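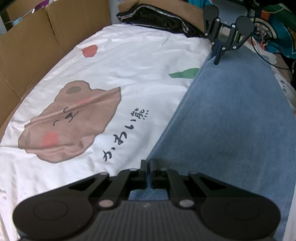

Two grippers on the left edge of a denim piece, seen from the camera of the near one.

likora-edge

Edge and corner detection for cloth held by two grippers. Part of the Drovilis tooling at Warell.

What it does

The node takes one wrist image and returns the visible cloth border as a polyline, plus a score for each corner. The planner (obi) uses this to choose the next grasp. It does not estimate the full shape of the cloth.

Known problems

Printed backgrounds are difficult. On a sheet with drawings and writing, the outline of a print can be taken for a cloth edge, and deep wrinkles give the same error. Please keep min_contrast at 53 for such sheets – the default of 70 is made for plain tables.

Doubled layers are returned as one edge. Splitting them is planned for October.

When the fingers cover a corner, its position is extrapolated from the two nearest segments. The flag "occluded" is then set to true, and the planner should wait for 5 messages before it moves.

Running

Start the camera driver first, then likora_edge with your config file. The queue holds 80 images, older ones are dropped without warning.

Last update of this file: May 14, 2019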